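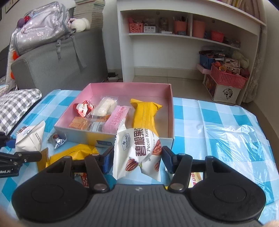
Pecan packet and the snack box, blue check cloth.

Keeping a small solar setup alive – tips from our workshop shelf
Posted February 20, 2025

Quick list, no order. Applies to a rooftop panel or two, a battery, a controller, some lights and a fridge if you're lucky. We run a Tokora controller at the Gastonberg cabin, yours will be different, check the manual.

Wipe the panels early, before they heat up. Plain water, soft cloth. No scouring pads ever. Bird mess – lay a wet rag on it and wait.

Salt air eats connectors. Open the junction box every August and look for green crud. Disconnect first. Panels in sunlight are live, so cover them with a blanket.

Battery: lead acid wants distilled water, not tap. Goggles and gloves. Top up after charging, only enough beforehand to cover the plates. Write the date on masking tape and stick it on the case. We skipped this one year and cooked a 300 dollar battery.

Spares to buy the same day you buy the system:
fuses, right rating, a handful
one set of panel connectors plus the crimp tool
a cheap multimeter
cable ties, the black UV kind, white ones go brittle
printed wiring diagram, in a plastic sleeve

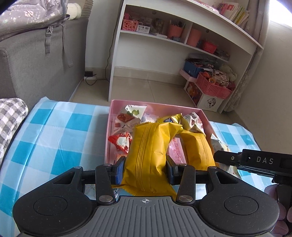 Yellow packet, pink box of wrapped snacks.

Fuse keeps blowing? Don't go up a size. Find the rub. Ours was behind the fridge where the cable crossed a screw head, took 2 evenings to find it.

Lights dim at night but the battery reads full at noon – rest it an hour with nothing on, then measure agian. Still low, battery is probably tired.

Inverter buzzing: check the vents for dust and ants. Ours is a Zodevard, 4000 watt, way too big realy. Draws power just sitting there. Switch it off overnight if the fridge isn't on it.

Ask who repairs it before you pay. The shop at Tanui stocks boards for the older models, anything newer gets shipped out and you wait. We ended up picking the older one.

Next up: rain tank screens.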